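Reading time: 2 min

Flotano - interim progress report to the Jarnevel fund
October 15, 2021

Work since the last report has gone into gathering examples for the learning system. The grant agreement sets a target of 3,000 accepted examples for the household handling tasks. We have not reached it yet, but recording in simulation is now routine and the backlog from May has been cleared.

Task set. Six rooms have been built in Prusari, our simulation package, and all are in use. Tripod handling was the last task to be added. It is harder than the box and tray tasks because the legs are thin and spread wide, and an operator can easily close a gripper on nothing. We have kept failed attempts in a separate folder, labelled as such, and they do not count towards the target.

Recording. Each example stores the arm movements together with the views from the head and from the wrists. We had trouble with the wrist views drifting out of step with the arm data. The fault was in the export step and has been fixed. Affected examples were exported again and did not need to be re-recorded.

Checking. Two reviewers look at every example before it is accepted. They disagree most often on where an attempt should be cut at the start. Tamihana, who hold the labelling contract, have asked for a written rule, and a draft is with them now.

Lighting. The arms throw heavy shadows on the floor in some rooms. We considered softening them and decided against it - the trained system will have to cope with shadows in real homes. Light positions will be varied more widely in the next batch.
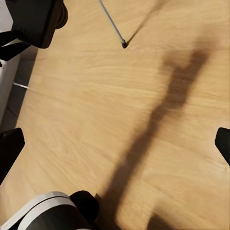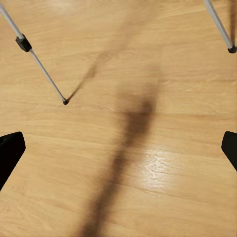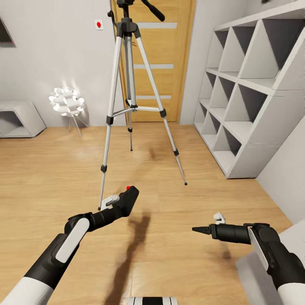 Tripod task, simulated room: two close views with the gripper fingers open, and the wider view with both arms.

Spending is within budget. The next period will cover the remaining tripod examples and a first training run on the accepted set. We ask that the review meeting be held after that run, so that results can be included.

We use cookies to improve your experience on this site. Accept / Manage settings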